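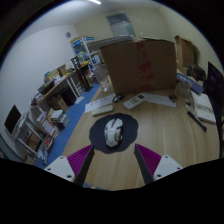

## Tidying a desk, one mouse at a time

The engineer at Skornico had been showing visitors the same desk since ten that morning, and by the time I reached the front she had her answers ready. I asked what I was meant to be impressed by.

"The mouse," she said. "Everyone wants to see the big arm in the other room. The mouse is harder."

Her team collects what it calls demonstrations. Somebody works a gripper by hand, reaches for a thing on a desk, and the recording goes to train a robot that will, the firm hopes, do the same unaided. There are 764 recordings so far for the desk work. I said that sounded like a lot of effort to shift a mouse.

"It's very few," she said. "I'd like ten times that."

Would the robot cope with my desk, which is worse than theirs? She laughed and said probably not yet. In the last set of trials at the Valtden site it managed 37 tries out of 40, but those were on desks it had seen before. On new ones she would only say the figure was "lower". I asked twice.

The leaflet by the door promises Follora, the finished product, for offices by February. It doesn't mention new desks at all.

"I didn't write the leaflet," she said.

I wondered who would pay for this when most of us can put our own things away. She talked about night cleaning and shared desks, and about people who find gripping painful. That last one seemed to me the best reason I'd heard all day, and it isn't in the leaflet either.

A man behind me asked what it would cost. She told him to speak to sales, who had gone to lunch.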